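Workshop Bench: three weeks with the Pollport hand gripper

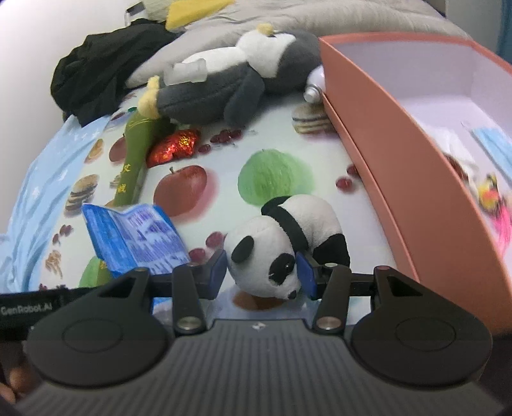 Panda between the fingertips, penguin waiting its turn at the back.

If you have been on this list for a while, you know I have a soft spot for things you hold in your hand and squeeze. So when Pollport said they had started lending out their hand-held gripper kit to small groups, I put my name down the same afternoon and then forgot about it until a box turned up at my door in Brarthorpe.

I've had it for three weeks now and it goes back in January, so I want to get my thoughts down while my wrist still remembers.

What you get on loan is the gripper, a charging lead, a bag of spare pads and a printed guide that runs to 55 pages. I read maybe a third of it. The short version is that you hold the thing, you pick stuff up the way you'd like a robot arm to pick it up, and the recordings go to whoever is going to train the arm. For me that's Nadhirah Pattinasarany, who runs the Bikia project and is trying to get a secondhand arm to tidy up after small children. (Her words! I told her I'd settle for one that tidies up after me.)

Her list for me was mostly soft toys and wrappers, which sounds like the easy end of the job. It's not. A plush toy gives when you squeeze it, and the part you grab is hardly ever the part where the weight is. With the panda I like going in with one pad behind the head and the other by the face. Most of the body is then hanging off to one side, and you have to lift slowly or it swings. I've had a lot of practice at this by now and I still rush it.

Crinkly packets are another story. You want a fold or a crease to go for, and if there isn't one, you end up chasing the thing over the table. I also found out fast that a busy tablecloth makes me clumsy. Mine has fruit and what could be pancakes or cookies printed all over it, and more than once I lined up on something nice and round and then saw it was a picture of an apple. Nadhirah was delighted by this and asked me to leave the cloth on.

OK, the good stuff. The balance is better than I expected. It's a chunky piece of kit with those big round housings on both sides, and I was ready for a sore arm by the end of the first evening, but I got through a full session with only one tea break. I also like that the pads are dark blue against all that black. It's a small thing, but I find my eye goes straight to them, and that helps when you're leaning over a table full of clutter. Setup took me two tries, and the second one only because I had skipped a page.

The not so good. The guide is written for people who already know what they're doing, and the part about naming your sessions made me want to lie down. There's no stand, so between takes you have to find somewhere to put it, and on my table that's a big ask. And I have small hands -- after an hour or so my grip starts creeping and I need to stop and shuffle. I passed that on to Pollport and got a friendly reply, though no promise.

The loan is $69 a month, with shipping both ways included, and you pay extra if you lose the spare pads. For a club or a class splitting the cost I think that's fair. For one person with no arm waiting at the other end, I'd say borrow someone else's for a weekend first and see if you enjoy it. I do, as it happens. There's something very calming about an evening of moving a penguin from one side of the table to the other with the radio on.

A few of you asked how it compares with the Tapia kit I wrote up last spring. I only had that one for two days, so take this lightly, but the Tapia felt nippier on small hard things like bottle caps, and I'd pick the Pollport for anything soft. If all your objects are blocks and cups, I doubt you'd notice much of a difference.

If you'd like to try it before it goes back, hit reply and tell me which evenings suit you. Bring a toy or two, the floppier the better, and please don't bring slime. Nadhirah says she'll come along for at least one session if there's cake, and I've already said there will be.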